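Bring back the long lunch
Treasa Rafferty
22 Apr 2021

For most of my working life I have eaten lunch in 12 minutes.

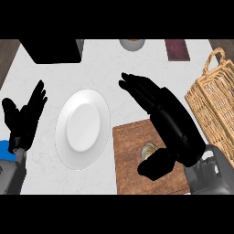
I know the number because the office in Clalton where I started had a clock over the sink, and we all watched it. The contract said half an hour. By the time you had waited for the microwave and washed your fork, 12 minutes was what you got.

I think this was a bad deal, and I think most of us still accept it without much thought. A short lunch looks like hard work. People who eat at their desks get called dedicated, and people who leave the building get asked if they had a nice time.

In February the firm I work for now, a parts supplier in Pastthorpe with 200 employees, moved to a full hour. The notice said we could go home 18 minutes later to make up part of the difference, and the company would cover the rest. There was grumbling. Ebbe Tangen, who has a long drive, said he would sooner skip lunch and beat the traffic. He has a point, and I would let him do it. An hour that you are forced to take is not much of a gift.

But I have changed my habits more than I expected to. I eat soup, which I never did before because it was too hot to finish. I walk to the post office. Twice a week I sit with Nicanor Villanueva from accounts, and I have learned more about how our invoices go wrong from those lunches than from years of meetings.

The usual objection is cost. Paid time is paid time, and a small company can't wave that away. I would only ask owners to look at what the hour after a rushed lunch is worth to them now. In my case it was worth very little. I reread emails and waited for the coffee to work.

Schools should think about this too. My niece has to line up, eat and clear her tray before the next group comes in, and she brings half her sandwich home most days. She is seven. I would start there – give the children more time, and let the rest of us catch up.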